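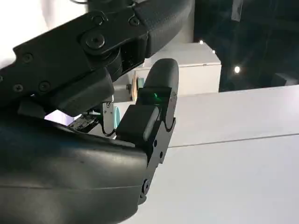 Tornillos de hexágono interior, vistos de cerca.

Los tornillos también tienen su temporada

En abril volvemos a abrir la biblioteca de herramientas de Lornley, y este año quiero escribir unas líneas sobre las llaves hexagonales, que son lo que más se presta y también lo que más se pierde. Según nuestro cuaderno, el invierno pasado salieron en préstamo 80 juegos. Volvieron completos la mitad, es decir 40, y a los otros les faltaba casi siempre la llave pequeña.

Una pregunta que recibo con frecuencia es por qué una llave «casi» entra. Muchas veces la causa es que se mezclan medidas métricas con medidas en pulgadas. La diferencia es muy poca, pero suficiente para redondear el hexágono, y después sacar el tornillo es un trabajo largo. Si la llave baila, por favor no insistan. Prueben la medida siguiente y limpien antes el hueco con un palillo, porque dentro se acumula polvo y grasa seca.

Bożena Bednarek reparó así el sillín de su bicicleta, que tenía parado desde el otoño. Ella prefiere las llaves de mango largo – yo también, pero en los rincones estrechos hay que usar la corta. Para las sillas de jardín recomiendo apretar en dos vueltas: primero todos los tornillos un poco, luego todos hasta el final. Las mías dejaron de cojear con este método.

Jarmo Mäkelä nos ha dejado una caja con alrededor de 1000 tornillos sueltos, procedentes del taller de su padre en Waltcombe. Están sin ordenar. Quien necesite una pieza rara puede venir y buscar con calma, a partir de las cinco de la tarde. Traigan el tornillo viejo, también si está roto, porque de memoria es muy difícil acertar la rosa – perdón, la rosca, siempre confundo estas dos palabras.

El juego grande con el número 3339 en la etiqueta sigue sin aparecer. Si lo tienen en casa, lo pueden dejar en el buzón de la puerta lateral.

Kianoush Shokri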